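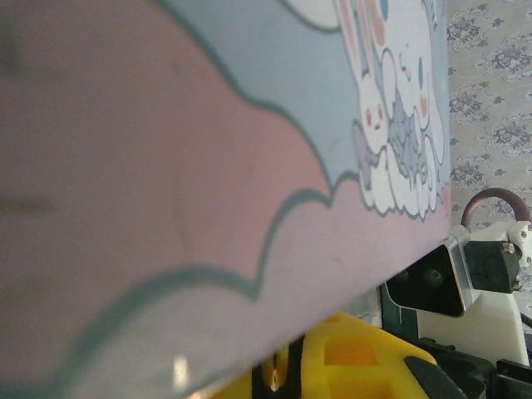
Après les fêtes, beaucoup d'entre nous ont à la maison une pile de papiers et de cartons, et la question revient chaque année à notre permanence : qu'est-ce qui va dans le bac de papier, et qu'est-ce qui n'y va pas ? J'ai demandé à Otis Dunleavy, qui s'occupe du tri pour l'association de Brundorholm, de me répondre le plus simplement possible. Pour lui, le carton imprimé ne pose pas de problème. Les dessins aux couleurs douces, avec du rose et du bleu pâle et des contours en forme de nuage, peuvent aller au recyclage comme le carton brun. Il faut faire attention surtout aux surfaces brillantes. Si la surface se déchire comme du papier, c'est bon. Si on voit un film transparent qui s'étire, il faut mettre l'objet avec les ordures ordinaires.

Pour le papier cadeau, la règle est presque la même. On le serre dans la main, puis on ouvre la main. S'il reste en boule, on peut le mettre dans le bac. S'il s'ouvre tout seul, il contient souvent du plastique ou du métal, et l'usine ne le veut pas. Les rubans, les nœuds et les paillettes sont à enlever avant. Le ruban adhésif en petite quantité est accepté.

Pendant le mois de novembre, notre point de collecte a reçu 1 563 kilos de papier et de carton. C'est un bon résultat, mais 14 sacs ont été refusés, presque toujours à cause de restes de nourriture – je pense aux boîtes de pâtisserie avec du beurre au fond. Dans ce cas, coupez la partie grasse et gardez le reste.

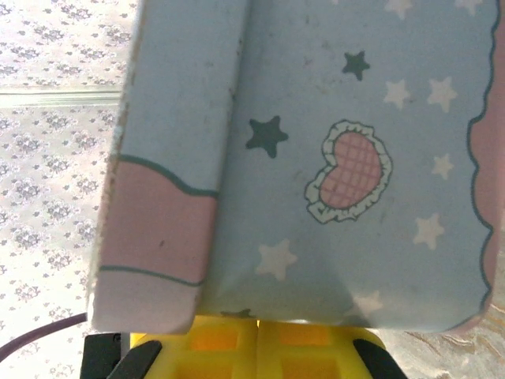 Bleu pâle et rose : les petits motifs imprimés gardent leur charme.

Avant de jeter, on peut aussi donner une deuxième vie aux jolies choses. Kwan-ho Kwok ouvre de nouveau son atelier de papier dans la salle Fuven, au-dessus de la bibliothèque. Il y montre comment faire des étiquettes, des marque-pages et des enveloppes avec des cartes anciennes. L'année dernière, j'y ai fait deux enveloppes assez laides, mais elles sont bien arrivées chez ma sœur à Lirkthorpe. Apportez vos ciseaux et une règle en métal, la colle est fournie. Les enfants viennent avec un adulte.

La collecte reprend le 4 janvier 2021, aux heures habituelles. Merci d'aplatir les cartons avant de venir et de laisser libre le passage devant la grille – le camion en a besoin pour tourner.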